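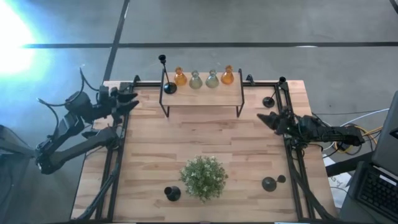
Part-Time Shelf Stylist and Display Helper Wanted

Hi! I run Rimum, a small home goods shop on the second floor of the old Prisgate building, and I'm looking for one more pair of hands. We sell vases, candlesticks, little wooden shelves and stands, planters, and the odd bowl when I can't resist one. If you're the kind of person who moves the salt shaker over an inch at a friend's house and then feels much better, please keep reading.

The job is mostly arranging things. We put together small tabletop displays, usually a raised shelf at the back with a row of glass and maybe a candle holder, then something green in front. I have a real weakness for amber glass next to pale green glass (you'll hear about this a lot), and black metal for the thin, dark lines that stop it all from looking too sweet. Displays get changed over every couple of weeks, and in between they need dusting, straightening, and a fresh eye from someone who hasn't been staring at them as long as I have.

What you'd be doing in a normal week:

Setting up new displays from a short note or a quick sketch of mine. My sketches are terrible, so ask questions.
Cleaning glass. Lots of glass. Inside the necks too.
Unpacking deliveries and checking each piece for chips before it gets a price sticker.
Wrapping and boxing orders for mailing, mostly on Monday because that's when the weekend orders pile up.
Watering the plants, and telling me when one is past saving.
Oiling the wooden tabletops every so often so the grain keeps looking nice.

You don't need a design degree or store experience. I'd much rather have someone careful with their hands who will say "that looks crowded" out loud. You should be comfortable lifting a box of stoneware with a cart to help, standing for most of a shift, and handling breakable things without holding your breath the whole time. Stuff does break! There's a broom by the door and I don't take it out of anyone's pay.

It helps if you can follow a layout exactly when I ask for it. We supply shelf sets to a couple of rental offices through a company called Sembiring, and they want the same pieces in the same order every time, left to right, no improvising. Then the next day I might hand you a bare shelf and a crate of odds and ends and say go wild. If you like both of those days, we'll get along great.

Hours are 4 to 8 in the evening, two evenings a week to start, with more in the run-up to the holidays if you want them. We can talk about which evenings. Pay is hourly, a bit above what the other shops in the building offer, and goes up after your first 2 months. You also get the staff discount, and first pick of the seconds shelf, where pieces with bubbles or wobbly bases go. Half my kitchen came off that shelf.

The stockroom is bigger than it sounds, with roughly 3000 pieces in it at the moment, and I use an inventory program called Gidico to keep track of them. It's simple, and I'll sit down with you and go through it on your first shift. The freight elevator works most of the time. Street parking is free after six and the bus stops right across from the entrance.

To apply, stop by the shop any evening or drop a note in the mailbox downstairs marked Rimum. Please skip the formal cover letter. Write me up to 200 words about a shelf, windowsill or table in your home: what's on it, what you'd take off, and what you'd put there if you had the money. Add your phone number and the evenings you're free.

I'll call people as the notes come in and invite a few of you over for a paid trial hour, which is just you, a tabletop, and a box of vases to play with. I'd love to have somebody started by the end of April. Wear shoes you don't mind getting dusty.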